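Notes on the Nakmont Lighting Retrofit

Jun 16, 2019

The lighting retrofit at the Nakmont building has now completed its first full billing cycle. The project replaced 371 fluorescent fixtures with Lumine LED units across two floors and the loading area. Work began in November and was carried out in stages so that tenants could remain in place.

The initial proposal, prepared by Ilse Kramer of Mackay, recommended replacing every fixture at once. The owners preferred to begin with the corridors, where lights operate at all hours. I supported that decision. Corridor lighting is simple to meter separately, and the results are easier to defend when the next budget is reviewed.

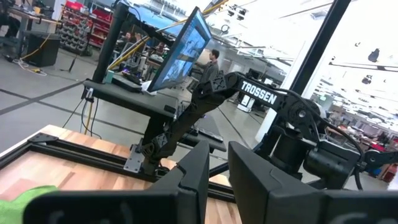
Metering remains the weakest part of most small efficiency projects. Many owners still compare one utility bill with another and accept the difference as savings, although occupancy and equipment may have changed in the meantime. A new piece of heavy equipment places a different demand on a circuit than a desk with a lamp, and a change of that kind should be entered in the baseline record before any savings are claimed.

Chaiwat Boonchu of Stevus has proposed submeters on 20 circuits, with readings taken every fifteen minutes. The quoted price is $2000, of which $1000 would be payable on installation. I consider this reasonable for a building of this size. The owners have asked for a written maintenance schedule before signing, and I will report on the readings once a full quarter is available.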